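Vaddale Household Trials
Pre-run inspection checklist, utility room, with comments
Task group: panel and appliance chores
Unit under assessment: Huvero two-arm mobile base

1. Emergency stop reachable from the doorway
PASS. Tested from both sides. Base halts, arms hold position.

2. Floor clear along the drive path
PASS WITH COMMENT. Loose bags to be moved before each run. The base treats a soft bag as a fixed obstacle and replans, which costs up to 69 seconds.

3. Floor reflections
COMMENT. Glossy white tile. Depth readings drop out under ceiling lights. Dim the lights or accept a slower approach speed.

4. Threshold crossing
PASS. Wheels cross at low speed only. Do not cross with the arms extended.

5. Door handles
PASS. Lever types are handled reliably. Round knobs remain outside the approved task list.

6. Grip force limit set before contact with wood
PASS. Limit confirmed in the Sârbu controller, profile 312. Recheck after any restart — the value does not always persist.

7. Reach into narrow gaps below a panel
FAIL. The wrist housing is wider than a hand and stops short. A person goes in with open palms and adjusts by feel. The unit needs a clear view of both contact points, and the panel blocks it.

8. Two-handed support of a panel
FAIL. Left and right arms drift out of step under load. Repeat after the Killton wrist update.

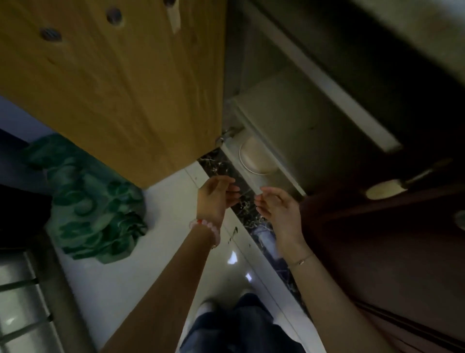

Item 7, manual reference: both hands reaching toward the gap beneath the wooden panel, dark speckled strip between them.

9. Pinch points
COMMENT. Mark the panel edge and any hinge or bracket as keep-out zones in the room map. Operators remove bracelets and watches before working beside the unit.

10. Appliance controls
NOT TESTED. Deferred to July.

Result: cleared for door and floor tasks, supervised. Not cleared for panel work. Items 7 and 8 stay with a person until both pass in 3 consecutive runs, with 2 operators present.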